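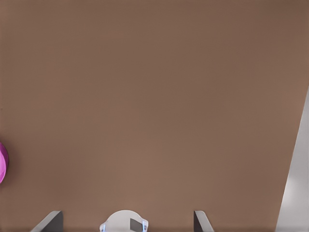
The Robot That Learned to Look Around

I got to Plodano's lab on a Thursday, a little after nine in the morning, with a muffin in my bag and a pretty firm idea that I was going to watch a robot arm pick things up. I did, eventually. First I spent two hours watching one on a computer screen that couldn't find anything to pick up, and that turned out to be the good part.

Plodano is a small outfit on the second floor of the Bickerstaff building, above a place that repairs sewing machines. The project I'd come to see is called Loren. It's a training method, and the question behind it is one I'd never thought to ask: what should a robot do when the thing it wants isn't in view?

You and I do this all day long. I lose my glasses, I turn my head, I pat the couch cushions. But a lot of robot arms get their picture of the world from a camera mounted near the hand, and a camera down there sees a patch of table and not much else. If the target is off to one side, the view is mostly tabletop. Plain brown, edge to edge, with the robot's own fingers poking up at the bottom. Maybe there's a sliver of something pink way over on the left. Maybe there isn't even that.

The old way of training, as it was explained to me, skips right past this. You show the robot a pile of good examples, where somebody steers the arm straight to the object and grabs it. The people doing the steering can usually see the whole table, so they never hunt for anything. They just go. And the robot learns to just go, too, even when it has no idea where it's going. I watched the older version do this on screen. It headed down with total confidence and closed its fingers on air. Then it did it again. I laughed out loud, which I think was okay, as everyone else in the room did too.

Loren changes the examples. When the team records a practice run in simulation, the person at the controls gets only the hand's view, the same narrow window the robot will have. No peeking at the wide shot! So if the object is out of sight, they have to search for it like anyone would – back up, swing over, look again. All that fumbling goes into the training data. The team used to throw those bits away as sloppy. Now they're the whole point.

They let me try it, and I was terrible. I had a blank brown table in front of me and my gripper wide open, and I swung right when I should have gone left, found myself staring at a big grey slanted thing, panicked, and came back the other way. I had lost track of where down was by then. It was a very humbling few minutes, and I'm told my run was saved anyway. Somewhere in there is a robot that has learned a bit of panic from me.

So does it work? I asked for a number and got a nice plain one. They set up 20 simulated tables where the object started mostly or completely out of the hand's view. The old version managed to pick it up on 2 of them. The version trained with Loren got 19. I asked about the one it missed and they pulled it up for me. The arm searched the near side of the table, then the near side again, then the near side once more, like me checking the same coat pocket for my keys.

Twenty tables isn't a lot, and the team was quick to say so before I could. They were also careful about the word "simulated." A rendered table is a very polite table. It has no scratches or coffee rings, the light is soft and even, and a bright pink object on it is about as easy to spot as anything could be. Real kitchens are not like that (mine certainly isn't). The next round adds clutter and worse lighting, and then the method moves over to an actual arm at Irnby, the partner workshop across the river.

I did get to see that sort of arm before I left, doing a simple pickup with everything in plain sight. It was smooth and quick and, I'm sorry to say, a little dull after my morning. I kept wanting somebody to hide the block.

What I remember best is a run they played while I was eating my muffin. The hand hovers over nothing. It drifts left, and a curve of color slides in at the side. It stops there a moment, then moves over until the curve becomes a whole object with table all around it, and only then does it start down. I'd put my muffin down by that point, and I made them play it again.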